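4.2 Grasping knit gloves from a wrist view

Work gloves turned out to be the most rewarding item in the Kasovdale set, and the one that taught us the most about where to close the fingers. A glove has a cuff, a palm and five loose ends, and it can fold into almost any shape. The policy sees it only through the small camera at the wrist, so it has to choose a pinch point from whatever fold happens to be facing it.

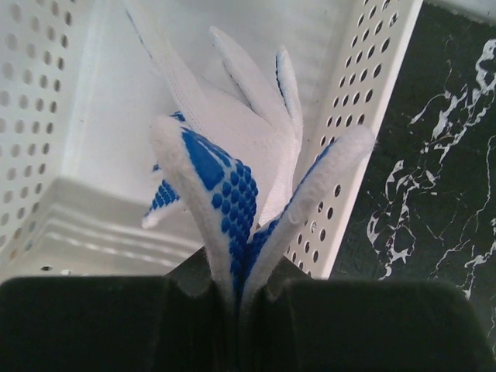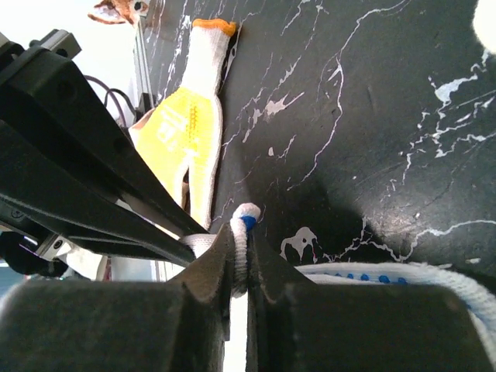
Figure 5. Wrist-camera views of a pinched white knit glove with blue dots. First view: the glove over a perforated white basket. Second view: a white bundle with a blue hem between the fingertips, with a yellow-coated glove lying on the marbled surface.

We collected 111 demonstrations by hand guidance in March and trained the Mallent policy on them with no extra labels. The training signal is simple: each demonstration carries the wrist images, the finger opening and the motion that followed. We had expected to need a separate step for finding the cuff. To our delight, the policy learned to look for raised ridges of fabric by itself, and it closes on them even when the cuff is tucked under the palm.

Two details made a large difference. The first was slowing down the last part of the approach, which gives the camera a few more useful images before the fingers hide the fabric. The second was random changes to image brightness during training. White knit against white plastic has very little contrast, and our early models (trained without those changes) often closed just beside the fold. With them, the same network became far steadier, and we were thrilled to see how little else had to change.

Colored hems and grip dots seem to help too. When we masked them out in the training images, the policy hesitated longer over the glove before closing. We do not yet know whether it uses color directly or the edges that come with it, and we would love to see this tested on plain gloves. The Hullgate baseline, which picks the highest point in a depth map, is unaffected by color but tends to take hold of a single finger of the glove and lose it during the lift.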